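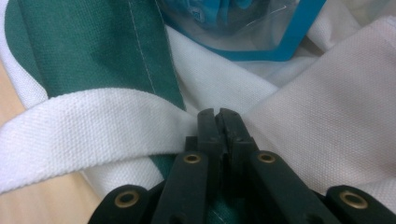 Vergara House Completes Review of Its Linen Service

The household services department of Vergara House has completed its review of the way white goods are sorted, folded and stored in the residence. The review covered bed linen, kitchen cloths, table linen and the cotton aprons worn by dining room staff. Its recommendations have been accepted by the management of the house and will come into effect in February.

The residence currently holds 1,226 pieces of linen in regular use. Of these, 324 are aprons, tapes, ties and other articles with straps or bands attached. Although they make up a smaller part of the stock, these articles account for most of the delays recorded at the folding table. Straps work their way between the layers of neighboring pieces, and a pile that looks ready for folding must often be taken apart again before work can begin.

Rocío Maldonado, head of household services, conducted the review with the assistance of Patricio Paredes of the laundry staff. They examined the full course of the work, from the collection of used linen on each floor to the return of clean pieces to the closets, and spoke with employees on both shifts.

"We had written instructions for washing and for ironing, but almost nothing on paper about what should happen between the two," Ms. Maldonado said. "Each person had a personal method. Some of those methods were very good, and we have adopted several of them."

The principal change concerns the order of sorting. Until now, clean white goods have been brought to the table together and separated by size. Under the new procedure, flat pieces and pieces with straps will be separated before washing and kept apart until they are shelved. Articles with straps will be placed in the mesh bags already in use for smaller items, with no more than a moderate load in each bag. The bags are to be closed fully and emptied one at a time.

Staff are also asked to observe the following points at the table.

Free a caught strap by lifting the cloth that lies over it. Straps should not be pulled from one end, as this strains the stitching where the strap meets the body of the article.

Smooth twill tapes and wide woven straps by hand along their full length before folding. A strap that has been left doubled over will keep its crease through the press, and the crease is difficult to remove afterward.

Lay straps flat across the back of the folded article, inside the final fold. They should not be wrapped around the outside or tied.

Set aside any piece with loose stitching, fraying or a twisted strap. The mending basket will be kept at the end of the table nearest the door and will be emptied every evening.

The review also considered the condition of the closets. Shelves on the upper floor were found to be overfilled, and newly washed linen had in many cases been placed in front of older pieces, which then remained unused for long periods. Clean linen will in future be placed at the bottom of each stack and taken from the top. Shelf labels will be renewed on all floors – the present labels date from before the last renovation and no longer correspond to the contents.

A trial of the revised sorting order was held in the east wing over a period of 90 days. Mr. Paredes reported that fewer articles were returned for a second pressing and that the mending basket filled more quickly than before, an outcome he attributes to damage being noticed earlier. The trial also showed that the mesh bags require more frequent replacement than had been expected, and an additional supply has been ordered.

Two short training sessions will be offered before the new procedure begins, one for each shift. Attendance is required for laundry and dining room employees and is open to all other members of staff. Printed instructions will be posted in the laundry room and inside the door of each linen closet.

Residents who send personal items to the house laundry are reminded that belts, sashes and detachable straps should be removed from garments and placed in a labeled bag. Questions may be directed to the household services office on the ground floor.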